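Getting marks off a pale grey desk top
Home and Garden Help > Furniture and surfaces

rulent_corner
I took on two second-hand office tables from a firm in Brangate that was closing its upstairs rooms. They are light grey, nearly white, with a matt finish. I use them in the spare room for sorting post and wrapping parcels. Since November one of them has picked up grey smudges where my forearms rest, plus a ring from a mug and a few lines of blue biro. Washing-up liquid and a sponge took off some of it, but the smudges come back into view as soon as the light is on them from the side. I don't know what the surface is made of and there's no label underneath. Is there something stronger I can use without making shiny patches? I'd also like to know what people do about baskets and trays scratching a top like this, as I keep the stamps and tape in one.

3 replies

sindness_mo
Magic eraser sponge. Done.

Hoàng
I would go carefully with the eraser sponges. They are a very fine abrasive, and on a matt top they can polish the spot you rub, so you end up with a shiny patch in place of a smudge. I did this to a kitchen table and it never went back.

Try this order. Warm water with a small squirt of washing-up liquid, on a microfibre cloth, and leave the damp cloth lying on the smudge for 2 minutes before you wipe. Then go over it with plain water. A lot of what people take for a stain is soap left behind, and it picks up more dirt from your sleeves. Dry it with a clean tea towel. For the biro, dab on a little surgical spirit with a cotton bud, but test it first near the back edge where it won't show. Dab, don't scrub.

If the mug ring is still there after that, bicarbonate of soda mixed to a paste can shift it. Leave it on for 20 minutes and lift it off with a wet cloth. Test that as well.

brangate_bits
Agree with Hoàng about the soap. I rinse mine twice now and it looks much better.

On the basket, stick felt pads under the corners, or cut a piece of thin felt to the size of the base. Woven ones can have rough ends poking out underneath – run your hand over it and trim anything sharp. Grit gets caught in the weave too, so I tip mine upside down over the bin and brush it out now and then. Mine is a shallow one and lives at the back, and I lift it when I need to move it. Dragging it is what does the damage.
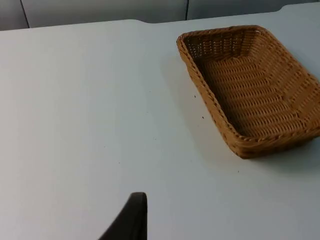 I paid 40 for a sheet of glass to go over my old desk and wouldn't do it again. It was cold on the arms and crumbs got underneath. A plain desk mat where you do the writing is enough, and you can take it to the sink.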